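Workshop tips: home robot arms, simulators and where the money goes

Tips from the shared bench, April batch

Jussara Seixas asked me to write up what we learned from building an arm at the Laxdal workshop, and I said I would as long as I could leave in the parts where I think we were daft. She agreed, so blame her for the length.

The build is a small bench arm with a two-finger gripper, meant to fetch things out of a drawer and put them on a worktop. Whether anyone needs that is a separate matter. I can open my own drawers. But if you are set on making one, at home or in a shared space, these are the tips I would pass on.

Before you buy anything

Write down the one job the arm has to do, and the heaviest object it has to lift. Ours was a full jar of screws. Most kits are sold on a payload measured with the arm tucked in close, and that number drops badly once the arm is stretched out. Ask the seller for the figure at full reach. If they can't give it, assume the worst.

Measure the reach with a piece of string from where the base will be bolted to the back of the drawer. Do it with the drawer open. We did it with the drawer shut and had to move the base afterwards, which left four neat holes in a perfectly good bench.

Don't buy the starter bundle. Ours came from a firm called Sosto and cost 92 pounds more than the parts bought singly. For that we got a carry case and a sheet of stickers.

Fixing it down

G-clamps are fine for the first evening. After that, bolt through the bench with wide washers underneath. Wood screws will hold until the arm swings quickly with its load out, and then you will be picking it up off the floor.

If the bench wobbles, the arm will be wrong and you will waste a night blaming the motors. Put your hand flat on the bench while the arm moves. If you can feel it, sort the bench first. Folded cardboard under a leg squashes down, so cut a proper shim from scrap.

Cables and power

Leave slack at every joint, then move the arm by hand through its whole travel with the power off before you tie anything. Use hook-and-loop strips to start with, and keep the nylon ties for when you're sure, as you will be snipping them off otherwise.

Give the motors their own supply. Ours shared one with the control board and the board restarted every time the elbow lifted. There are more than 14 pages of forum argument about clever cures for this. A second power supply cured it.

Fit a stop button you can hit without leaning over the arm. It wants to be a big one, wired so that it cuts the motor power. A button that politely asks the software to stop is no use when the software is the thing that has gone wrong.

Label both ends of every cable with masking tape. Pencil lasts better than felt pen if your hands are oily.

Gripper fingers

Bare printed fingers are slippery. Bicycle inner tube, cut into strips and stuck on with contact adhesive, grips better than the rubber pads Braleo sell for the purpose, and you probably have a dead inner tube in the shed already. Roughen the plastic first and let the glue go tacky before you press the strip on.

Make the fingers narrower than you think you need. A wide finger is strong and looks the part, but it won't go between a drawer handle and the drawer front. Cut one out of thick card and try it on your furniture by hand. It takes as long as boiling a kettle.

Check both fingers meet squarely by closing them on a strip of paper and tugging it. Try it at the tips and then near the base.

Practising in a simulator

Now for the part I was rudest about. A simulator is a program that holds a pretend version of your arm in a pretend room, so that you can try out movements without breaking the real one. Jussara is keen on them. I am less so, having watched people spend two months tidying up a kitchen that doesn't exist while the real arm gathered dust under a tea towel.

I will give it this much: it is a cheap way to find out that your camera is in a silly place. The view from down by the gripper is a good one to try before you drill any holes, because a finger that looks slim from across the bench can fill most of what a camera there gets to see.
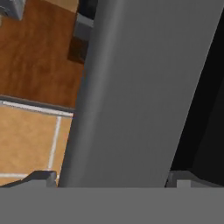 Simulator view from the gripper. The finger hides most of the room, with just some wood and floor tiles showing to its left.

If your own view comes out like that, try shifting the pretend camera sideways or further back before you touch anything else. Tilting it is the next thing to try. Narrower fingers help as well, and by now you should have the card one to hand.

Look out for dark patches too. A large area of black tells you nothing about what is in there, and more lighting in the program won't help if the arm itself is in the way. Save a picture from each camera position, with a note of the distances, or you will go round in circles. I did.

Don't trust a simulator on friction. Pretend fingers will often hold a pretend jar quite happily when the real pair would drop it on your foot. The same goes for drawers. Real ones stick, particularly in damp weather, and rubbing a candle stub along the runners did more for our success rate than any change to the settings.

When you do move over to the real arm, run everything at the slowest speed with an empty plastic tub as the target. Stay on tubs for at least 3 evenings. Only then get the glass out, and put an old towel underneath it.

Looking after it

Check the bolts at the shoulder each time you use it for the first week. They will have worked loose. A dab of medium thread lock sorts it, but keep it off plastic parts, as some of them crack.

Brush sawdust out of the joints with a dry paintbrush. An air line just drives it further in. And if you share the workshop, take the plug out when you go home. A note saying DO NOT TOUCH gets the same result as it does on a tin of biscuits.

Is it worth doing?

Depends what you count. The Hondville group asked me how much time ours saves, and the answer is none at all. It takes far longer to get a jar out of the drawer than I do, and I don't need the bench cleared first. Jussara says that misses the point and that she learned more from it than from any course she has paid for. I can't argue with that, although I did try.

Next batch will be on sharpening, where I have fewer complaints. If you have a better cure for slipping fingers than inner tube, leave it in the tips tin by the kettle — on paper, please, and with your name on it so I know who to come and find when it doesn't work.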